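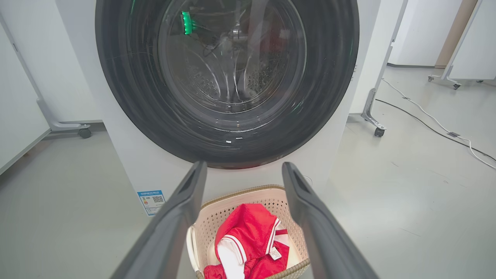 Janda: grasp proposals for cloth from a wrist camera

Tagged: perception, manipulation, laundry, evaluation tools

Janda takes one colour image from a wrist camera and returns a short list of places to pinch a piece of clothing, each with a score. It was written at Gevcombe to sit in front of the Kushnir planner, and it still carries a few habits from that arrangement. You can run it without Kushnir. You can't run it without a calibrated camera, whatever the old setup notes said.

This file covers the code and the Skundside episodes used to train and test it. Please read the part on scores before quoting any of them.

What the data is

We recorded 400 basket-and-washer episodes. After filtering, 359 are left. The rest had dropped images or joint logs that wouldn't line up with the video, and were removed by a script (tools/prune.py) with no one looking at what was in them. That worries me a little. Logging tends to fall over when the arm is moving fast, so the removed episodes may well be the harder ones. The list of removed episode numbers ships with the data if you want to argue about it.

Of the remaining episodes, 100 are held out for testing. The split is by episode. It should have been by garment. The same shirt can turn up on both sides, so the test score says less about new clothing than you'd hope. A garment split is on the list and has been for a while.

What the labels are

Each image has zero or more pinch points, an approach angle and a flag called "edge" for a visible hem, cuff or trim. Labels were drawn by hand on the image and then checked against where the fingers closed, if they closed at all. A point with no attempt behind it is marked "untested". Don't fold those in with the failures. An early version of the loader did exactly that and the training curves looked lovely.

There is no label for how many garments are in a pile. People ask for it. From a single view of crumpled cloth I don't believe anyone can give a reliable number, and I'd be wary of a dataset that claimed to.

What the scores mean

Very little on their own. The score ranks points within one image. It isn't a probability, and 0.9 in one image is no better than 0.6 in another. Kushnir used to apply a fixed cut-off to it, which worked on the bench and then rejected nearly everything when the lights were changed. The cut-off now defaults to off. Turn it back on if you like, but test it in your own room first.

Known problems

Door glass. Curved glass throws back bright streaks and coloured spots, and the detector will sometimes propose a pinch point on one of them. The "door mask" option blanks the largest dark ellipse it can find. It helps, and it also blanks the odd navy jumper.

Stripes. Printed stripes and real edges look alike to this model. Striped trim on a plain garment gets high scores all the way along, including where the band lies flat with nothing to grip. We tried adding more striped clothing to training and the model became slightly more confident about being wrong.

Basket walls. Anything with a pattern of small holes can be read as open-weave fabric. Set a basket polygon if your basket stays put.

Fingers. The gripper takes up a good part of each image. There is a static mask for ours in config/fingers.yaml. If you fit different fingers, redraw it. Reusing ours will give you pinch points on your own hardware.

Depth. There is none. Kushnir guesses the height from a plane fitted to the basket rim, and the guess gets worse as the pile grows above that rim.

Speed

One image takes about 400 ms on our machine from image in to ranked list out. Most of that is spent resizing and copying, so a faster network won't save you much. I've seen this described as real time. It is fine for look, stop, grasp. I wouldn't close a loop around it.

Running it

Install with pip install -e . from the top folder, then:

janda propose --image view.png --calib calib.yaml --top 5

For the held-out set:

janda eval --split test --report out/

The report writes per-episode results as well as the average. Look at the per-episode file. The average hides a cluster of episodes where every proposal is poor, and those are the ones you'd notice at home.

Changes

June 14, 2020 – cut-off off by default, "untested" labels kept separate, removed-episode list added. Results from the April release can't be compared with these and should be rerun.

Bug reports are welcome with the image and the calibration file attached – reports with only a score in them will be closed.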